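The man who owed for a rowing machine

I have lived in my flat in Drimside for four years and in that time I have had more post for Emmanuel Koech than for myself. I've never met him. I know he liked seed catalogues, that he once gave money to a donkey sanctuary, and that he left owing £730 to a company called Remora, who hire out rowing machines by the month.

The first letter I returned to sender, like a good citizen. The second as well. By the fifth I'd stopped walking to the postbox and started a pile on top of the fridge, and it was from this pile, in January, that I learned the debt had been passed to a collection firm called Coetzee and had become my problem.

I opened it. I know you're not supposed to make a habit of opening other people's letters, but the envelope had gone from white to a sort of threatening cream and had "OCCUPIER" added under his name, and I am undeniably the occupier. Inside was a very short letter saying that an agent would be attending the property to discuss repayment. The sum had grown by a £295 "file handling charge". I'd love to see the file. I'd love to see it handled. 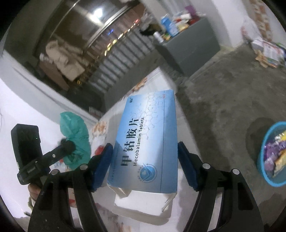 Ringing them up

I rang on my lunch break, which was a mistake, as it also used up the lunch break after it. You have to get through security first. Security wanted Mr Koech's date of birth. I said I didn't have it, not being Mr Koech. The woman said that in that case she couldn't discuss the account with me. I said that was fine, I didn't want to discuss it, I only wanted them to stop sending it to my house. She said that stopping the letters would be a change to the account and she could only do that for the account holder.

We went round this twice more. She was perfectly nice about it. In the end she suggested I ask Mr Koech to call them.

So I wrote. I sent a copy of my tenancy agreement with the rent blacked out, a council tax bill, and a covering letter in which I used the word "erroneously" three times. I sent it recorded delivery and kept the slip in the drawer with the takeaway menus. Two weeks later I got a reply thanking me for getting in touch. It was addressed to Emmanuel Koech.

The visit

The agent came on a Saturday morning while I was defrosting the freezer with a hairdryer. His name was Erick Mwaipopo and he had a lanyard, a tablet in a rubber case and a cold. He asked if I was Mr Koech. I said no, and could see him writing down that I'd said no, presumably under the heading of things Mr Koech would say.

I'd done my homework by then, so I can tell you what I told him, with the warning that I sell carpet for a living and you should get proper advice if you're in a real hole. A debt collector isn't a bailiff. He hadn't got a court order, he had a lanyard. He couldn't come in unless I let him, he couldn't take anything, and if I asked him to leave he had to leave. I said all this in one breath, holding the hairdryer.

He said, "That's right, yes," and blew his nose.

I'd been braced for a fight and was left with all this adrenaline and a puddle coming under the kitchen door. He asked if I had anything with my name on it. I showed him the same council tax bill I'd posted in. He took a picture of it on the tablet, said they'd probably want me to send a copy, and went off to his car. I watched him sit there for some time eating what I think was a sausage roll.

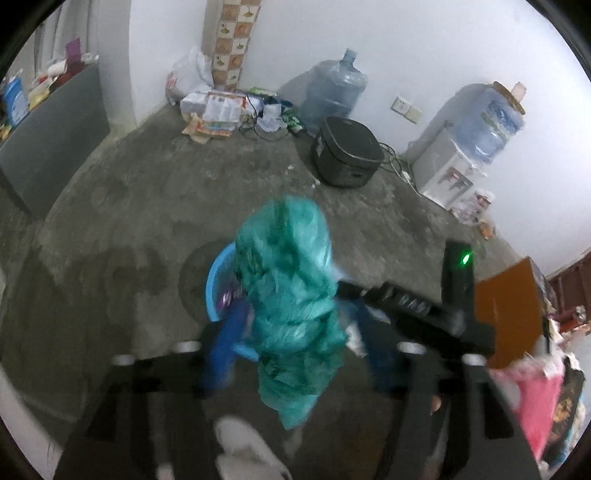 Jeptoo Urio

After Erick it went quiet, and I let myself believe in Erick. Then came a new letter. The total was still more than a thousand pounds, but there was now an offer: Mr Koech could settle the whole matter for £600 if he paid within ten days. I have never been so tempted by somebody else's bargain. My brother-in-law Tiago worked out that it was a saving of over forty per cent and seemed to think I'd be daft to miss it.

I made a formal complaint instead. If you're in the same boat, the thing that seemed to do the work was putting the word COMPLAINT at the top in capitals and asking for a copy of their complaints procedure. Keep it dull. My first draft was two pages long and mentioned the donkeys. The one I sent was five lines: I'm not him, he doesn't live here, I've shown you proof twice on these dates, please take my address off the account, please confirm in writing.

I also checked my credit file, which I'd been putting off in case it was now partly his. It was fine. The records go by the person, so his debts weren't attached to me, although I did find out I was still linked to Katsuhiko Kaneko through a joint account we opened in our student house in Plondwood for the gas bill. It had £4.12 in it. I've asked for the link to be taken off. Katsuhiko would like his half.

The answer from Coetzee took seven weeks. They accepted that I'm not Emmanuel Koech. They had closed the account at my address and were sorry for any inconvenience, and as a gesture of goodwill they enclosed a cheque for £20, made payable, in a clear and confident typeface, to Mr E Koech.

I've put it on the fridge with the seed catalogues. Emmanuel, if you're out there, it's valid for six months, and the sweet peas are on offer until the end of the week.

Posted 15 August 2023 in Flat life, Moaning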